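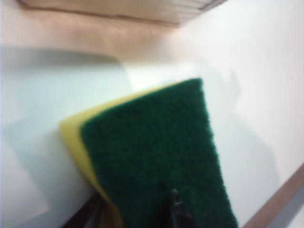
Nyitrai publica su guía de buenas prácticas para robots que manipulan objetos domésticos

3 de septiembre de 2022

433 veces compartido | 5 comentarios

Nyitrai presenta hoy la primera edición de su guía de buenas prácticas para la manipulación robótica de objetos domésticos, un documento de 196 páginas, abierto y gratuito, dirigido a laboratorios, integradores y centros de formación. El texto recoge el trabajo conjunto con Pokport y Trolex, iniciado en enero en el taller de ensayos de Skesthorpe, y estamos muy contentos de poder compartirlo por fin.

La guía se ocupa de una parte de la robótica que hasta ahora cada equipo resolvía a su manera: cómo agarrar, sostener y soltar cosas corrientes cuando hay personas cerca. Una esponja de cocina con su estropajo verde y su espuma amarilla plantea preguntas muy serias. ¿Cuánto puede hundirse el dedo de la pinza en la fibra? ¿Por qué cara conviene sujetarla? ¿Qué debe hacer el brazo si el objeto cede más de lo previsto? El capítulo dedicado a materiales blandos responde a todo ello con procedimientos que cualquier equipo puede repetir en su propia mesa.

Cinco capítulos, un mismo vocabulario

El documento se organiza en cinco capítulos: preparación del puesto, fuerza de agarre, materiales blandos y deformables, parada y recuperación, y registro de ensayos. Cada uno empieza con los requisitos mínimos y sigue con recomendaciones para quien quiera ir más lejos. Los requisitos se redactan con «debe» y las recomendaciones con «conviene», una distinción que en los borradores dio para muchas tardes de debate – y que ha dejado el texto mucho más claro.

Entre los requisitos figuran los siguientes:

- La superficie de trabajo debe ser lisa y estar libre de objetos ajenos al ensayo.
- El límite de fuerza debe fijarse antes de acercar la pinza al objeto y anotarse en la hoja de ensayo.
- La parada de emergencia debe quedar al alcance de la mano desde el puesto del operador.
- Toda caída del objeto debe registrarse, también en las pruebas previas.
- Si la pinza lleva cámara, debe comprobarse que los dedos no tapan la zona de contacto.

En cuanto a la iluminación, conviene colocar la luz principal por encima del puesto y revisar las sombras que proyecta el propio objeto. El anexo B incluye una plantilla para anotarlo, preparada por Pokport.

Trolex se ha encargado de las hojas de comprobación, que pueden imprimirse por separado y caben en un solo folio por las dos caras. ¡Ya las estamos usando a diario en Skesthorpe y da gusto ver lo rápido que se rellenan!

La guía es de aplicación voluntaria y no sustituye a la normativa de seguridad de máquinas ni a la evaluación de riesgos de cada instalación. Las erratas y propuestas de mejora pueden enviarse a través del formulario de la página de Nyitrai, indicando el capítulo y el número de apartado.

433 veces compartido | 5 comentarios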